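Ticket: Greifervergleich Zweiarmplatz, Backen Mtshali gegen Backen Plokis
Status: offen, wartet auf Rückmeldung
Angelegt von: Dima Qudah
Beteiligt: Barnabás Tóth, Edit Magyar
Priorität: mittel

Problem

Mtshali-Backen (flach, schwarz) halten kantige Teile gut. Beim C-Ring rutschen sie weg, sobald das Handgelenk dreht. Plokis-Backen vom Dezember hatten das nicht, dafür andere Macken (siehe altes Ticket, Edit hat den Link). Frage ist, ob es an den Backen liegt, an der Kraftvorgabe oder an der Nachführung über die Handkamera. Bitte nicht wieder alles gleichzeitig ändern!

Was schon probiert

Kraft im Controller um 2 Stufen rauf. Ring hält besser, blauer Block kriegt aber Druckstellen. Wieder zurück.
Backen abgewischt, neu ausgerichtet. Kein Unterschied.
Timeout beim Schließen auf 900 ms. Fehlermeldung kommt seltener, Ring rutscht trozdem.
Controller von Lumura neu gestartet. Nichts.

Block zwischen den Greiferfingern, Ring auf der beigen Unterlage, Sicht von der Handkamera:
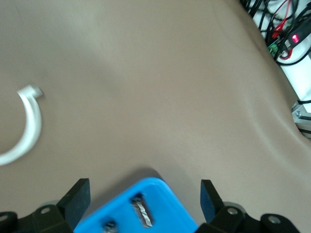 Frage von Edit: Warum verliert die Nachführung den Ring, wenn er nah am Bildrand liegt?

Antwort Dima: Der Schätzer braucht beide Enden vom C, sonst kennt er die Öffnungsrichtung nicht und rät. Dann fährt der Greifer schräg an. Abhilfe erstmal: höher anfahren, ganzen Ring erfassen, erst danach runter. In der Config heißt das approach_high, steht ab Werk auf aus.

Nachtrag Barnabás

Hab approach_high auf beiden Armen eingeschaltet. 6 Versuche mit dem Ring, davon 4 sauber gegriffen. Die anderen schief, einmal nur die Lasche am Ende erwischt. Block lief nebenher mit, keine Auffälligkeit. Zyklus ist jetzt spürbar länger, für den Vergleich egal, für Mostlow später nicht.

Noch was: der Log vom linken Arm hatte die falsche Uhrzeit, hab ich erst beim Zusammenlegen gemerkt. Korrigiert. Wer die alten Logs schon gezogen hat, bitte nochmal ziehen.

Nachtrag Edit

Backen liegen am Ring nur punktweise an, das ist bei flachen Flächen an einem Bogen halt so. Plokis hatte die Kerbe in der Mitte, die hat den Ring von selbst zentriert. Würde also nicht weiter an der Kraft drehen. Vorschlag: rechts Mtshali lassen, links Plokis drauf, gleiche Teile, gleiche Config. Dann haben wir den direkten Vergleich und müssen nicht dauernd umbauen.

Ablage für den Vergleich ist das blaue Tablett in der Mitte, beide Arme kommen von der Seite dran. Tablett bitte nicht verschieben, Position ist eingelernt. Der Ring liegt hier zwischen Tablett und linkem Greifer, Öffnung zum Arm hin. 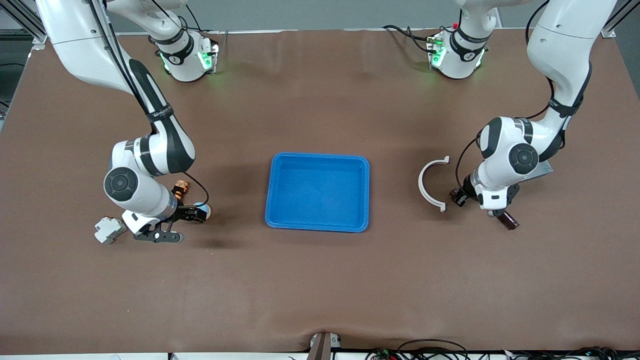 Nächste Schritte

1. Edit: Plokis-Backen links montieren, Nullpunkt neu setzen.
2. Barnabás: Ring einmal mit Öffnung zum Arm und einmal davon weg hinlegen, getrennt loggen. Bisher ist das alles in einem Topf gelandet.
3. Dima: Kraftvorgabe pro Teil statt global. Geht laut Handbuch, Menü hab ich noch nicht gefunden.
4. Kamerabild links gegen rechts vergleichen, Belichtung fest einstellen. Wer macht das? Yatziri hatte sich das mal angeschaut, bitte fragen.
5. Runde Teile erst dranhängen, wenn der Ring durch ist.

Kommentar Barnabás

Punkt 2 fange ich Friday an, sorry, Freitag. Brauche dafür den Platz am Vormittag für mich. Wenn approach_high bis dahin jemand wieder ausmacht, bitte hier reinschreiben und nicht nur im Chat.

Kommentar Dima

Passt. Config ist gesichert unter greifer_vergleich_alt, falls wir zurück müssen. Ticket bleibt offen bis die Werte von links da sind.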